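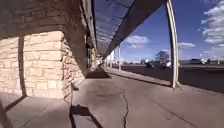
2019-04-29
By Rimantas Liepiņa, Site Operations, Tranberg

Handing over a walkway route to the delivery unit

These steps apply to staff who used to carry parcels on foot between shops and who now supervise the Nalell delivery unit.

1. Walk the route before the first run of the shift. Look for cracks in the concrete, raised kerbs, canopy posts and anything fixed low on a wall.

2. Enter each hazard on the route sheet. Strong shadows should be entered too, as the unit may slow down or stop at them.

3. Set the speed to level 2 beside shop doorways. Level 3 may be used on open stretches only.

4. Load up to 14 parcels and close the lid. Heavy items go at the bottom.

5. Press Start and remain within reach of the stop button until the unit has left the loading point.

6. If the unit halts, call the desk on extension 1617. Do not lift it alone.

Porters keep their present grade and hours. Time formerly spent carrying is now given to route checks and customer enquiries. Questions about rotas should be sent to Kristóf Csizmadia before the August timetable is issued.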